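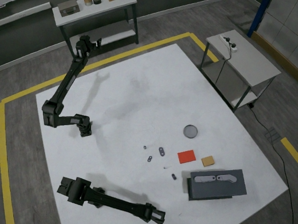

Fugenloser Boden in Betonoptik auf alten Fliesen – taugt das was?
Forum > Innenausbau > Böden und Estrich

kellerassel_nord
Moin zusammen,
wir haben im Flur und in der kleinen Küche noch die braunen Fliesen vom Vorbesitzer, zusammen 11 Quadratmeter. Rausstemmen will ich nicht, darunter liegt Fußbodenheizung und ich habe keine Unterlagen, wie tief die Rohre sitzen. Jetzt bin ich über Starura gestolpert, das ist so ein Spachtelsystem, das man in drei Lagen direkt auf die Fliesen zieht. Grundierung, zwei Lagen Spachtel, Versiegelung. Das Paket kostet bei Flimico 452 Euro für meine Fläche. Ein Betrieb bei uns wollte für fast dasselbe 2.000 Euro haben, allerdings mit Verarbeitung.
In der Werbung sieht das immer traumhaft aus. Ich glaube davon erst mal gar nichts. Hat das jemand länger als ein Jahr liegen, und zwar da, wo wirklich gelaufen wird?

Mörtelmax
Mit Straßenschuhen im Flur? Viel Spaß. Die Spachtelmasse selbst ist selten das Problem, es ist immer die Versiegelung. Ein Steinchen unter der Sohle und du hast einen hellen Kratzer quer durch. Bei Fliesen wischst du drüber und gut.
Und "direkt auf die Fliesen" steht auf jedem Eimer. Im technischen Merkblatt steht dann, dass die Fliesen fest liegen müssen, angeschliffen, entfettet, Fugen vorab gefüllt, Gewebe eingelegt. Hast du das Merkblatt gelesen oder nur die Produktseite?

kellerassel_nord
Nur die Produktseite, das Merkblatt muss man bei Flimico per Mail anfordern. Fand ich auch schon komisch.

Mörtelmax
Damit wäre das Thema für mich durch.

fugenfee
Jetzt macht ihm das mal nicht gleich kaputt. Ich habe Starura seit vorletztem November im Gäste-WC und bin zufrieden. Ja, die Vorbereitung war eine elende Schleiferei, und ja, die Fugen habe ich zweimal gefüllt, weil sie beim ersten Mal eingesunken sind. Aber es hält und es lässt sich gut putzen. Risse sehe ich bisher keine.
Was man mögen muss: Man sieht jeden Kellenschlag. Wer eine völlig gleichmäßige Fläche will, soll Vinyl nehmen.

estrich_und_ehre
@fugenfee: Gäste-WC ist halt kein Maßstab. Da stehen zweimal am Tag Füße auf dem Boden, keine Heizung drunter, vermutlich keine drei Quadratmeter. Der Flur mit Fußbodenheizung arbeitet. Jede Heizperiode einmal warm, einmal kalt, und die alten Fliesenfugen zeichnen sich irgendwann durch. Das kommt oft erst im zweiten oder dritten Winter, und dann ist im Shop keiner mehr zuständig.

fugenfee
Heizung ist drunter. Elektrisch, aber Heizung. Und wir sind zu fünft, "zweimal am Tag" lasse ich mal so stehen.

estrich_und_ehre
Gut, dann nehme ich die Heizung zurück. Beim Rest bleibe ich.

spachtelspatz
Ich würde vor allem mal bei der Farbe aufpassen. Auf den Visualisierungen der Hersteller ist das immer dieses ruhige Mittelgrau, Wände gleich mit in Grau, und alles passt zusammen. So stellt man sich das dann vor:

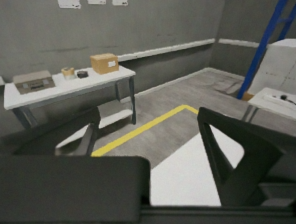 Visualisierung: grauer Boden in Betonoptik mit feinen Schlieren, graue Wände

Zu Hause hast du dann eine einzige Deckenlampe mit 2700 Kelvin und aus dem Grau wird Schlamm. Bei uns im Flur, ohne Fenster, wirkte das Muster grünlich. Unbedingt eine Platte anlegen, auf der alle Lagen inklusive Versiegelung drauf sind, und die an verschiedenen Stellen hinlegen. Morgens, abends, mit Licht, ohne Licht. Die Versiegelung dunkelt den Ton noch mal nach, und zwar deutlich.

Mörtelmax
Grau in grau finde ich sowieso zum Davonlaufen. Hat was von Tiefgarage.

spachtelspatz
Geschmackssache, danach hat er aber nicht gefragt.

dielenknarz
Noch was zur Versiegelung: Ich habe bei meinem Boden (anderes System, das Zeug von Bronent) die mitgelieferte weggelassen und den Zweikomponentenlack von Gillies genommen. War teurer und hat gestunken, hält im Hausflur aber besser als das wasserbasierte Zeug in der Küche. Dort habe ich um die Spüle herum nach einem Jahr matte Stellen. Ob das bei Starura geht, weiß ich nicht, da würde ich vorher fragen und mir die Antwort schriftlich geben lassen. Sonst heißt es bei der ersten Reklamation: Systemfremdes Produkt verwendet, Pech gehabt.

kellerassel_nord
Danke, das mit der Musterplatte mache ich auf jeden Fall. Ich habe heute die Fliesen abgeklopft, im Flur klingen etliche hohl, vor allem vor der Haustür. Das Merkblatt ist inzwischen auch da. Da steht wörtlich "tragfähiger, hohlraumfreier Untergrund". Auf der Produktseite steht davon kein Wort, da heißt es nur "für nahezu jeden Altbelag geeignet".

estrich_und_ehre
Da hast du deine Antwort. Hohle Fliesen einzeln raus, Löcher mit passender Masse auffüllen, dann erst weiterdenken. Und vorsichtig mit dem Meißel wegen der Rohre – zur Not Thermografie machen lassen, solange die Heizung hochfährt.

fugenfee
Oder Küche machen und Flur erst mal lassen. Klingt in der Küche denn auch was hohl?

kellerassel_nord
In der Küche nur eine Fliese in der Ecke, da kommt später der Kühlschrank drauf.

Mörtelmax
Gerade unter dem Kühlschrank würde ich die nicht drin lassen. Punktlast auf Hohlstelle, super Idee.
Rechne außerdem mal ehrlich: 452 Euro fürs Paket, dazu Schleifscheiben, Staubsauger leihen, Ausgleichsmasse, Gewebe, falls es nicht dabei ist, eine vernünftige Kelle. Und deine Wochenenden. So unverschämt ist das Angebot vom Betrieb dann nicht mehr, der haftet wenigstens.

dielenknarz
Wenn er haftet. Lass dir ins Angebot schreiben, dass er den Untergrund geprüft hat. Bei mir stand da "Untergrundprüfung bauseits", das hieß am Ende: mein Problem.

kellerassel_nord
Gerade nachgesehen. Steht bei mir auch drin, auf Seite zwei ganz unten. Ich rufe morgen früh da an und bestelle bei Flimico erst mal nur das Musterset.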